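Vironwood Community Help > Health > Eyes and sight

Colours look different in each eye after cataract operation

Tukik
Posted 10 Apr 2023
Viewed 1362 times

I'm 70 and had my right eye done in March at the Vironwood clinic. The left one is still waiting. Everything went well and I can read number plates again without glasses.

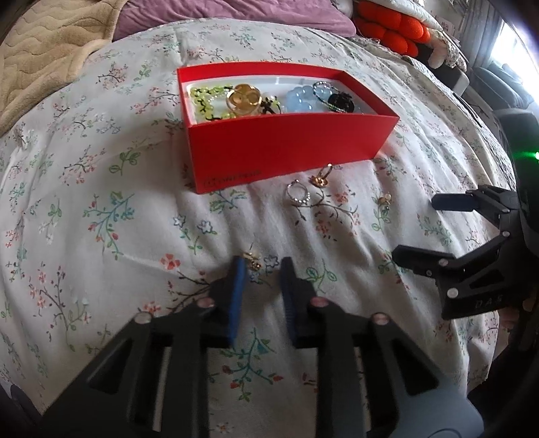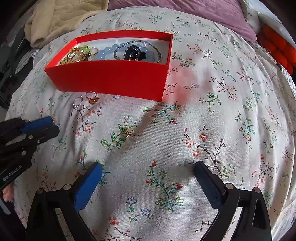
White bedding with a floral print in both photos. The red box is in both too.

What I can't get used to is the colour. If I cover the left eye, anything white looks very bright with a bit of blue in it. If I cover the right eye, the same thing looks like weak tea. With both open I see something in between, but I notice the difference when I'm reading in bed or under the kitchen light. I mentioned it to my daughter and she thought it might be the drops.

Is it normal, and does it go away? I have a check-up coming but it's a few weeks off. I'd also like to know if it means something is wrong with the eye that hasn't been done. No pain, no redness, and I've finished the drops.

Likaren
175 posts

Yes, it's normal, and it's the old eye that is off, not the new one.

The natural lens slowly turns yellow as we age. It happens over many years, so the brain adjusts and you never see it happening. A cataract often makes it worse and can go quite brown. A yellow lens holds back some of the blue light. When the surgeon takes it out and puts in a clear plastic one, the blue gets through again and whites look cold or bluish. With only one eye done you can compare the two side by side.

Some replacement lenses have a slight yellow tint built in and some don't. You were probably given a card saying which type you have. If not, the clinic will have it in your notes. The tint makes a small difference to how blue things look, but you'd still see a gap between your two eyes either way.

In the eye that's been done, the odd blueness tends to settle over weeks or months. The difference between the eyes usually stays until the second one is done. After that most people stop thinking about it.

Do ring the clinic and don't wait for the check-up if you get any of these:

Pain, or redness that is getting worse
Sight getting dimmer or more blurred
A sudden lot of new floaters, or flashes of light
A dark shadow or curtain coming across from one side

None of that is what you describe.

71 people found this helpful

Weerakoon
3 posts

Same with me. I repainted the hall between my two operations and the cream I picked was far too yellow once the second eye was done. Wait before you choose any paint.

Tukik

Thank you both. I found the card in with my appointment letters and it says clear, no tint. I'll ask at the check-up how long the wait is for the left eye.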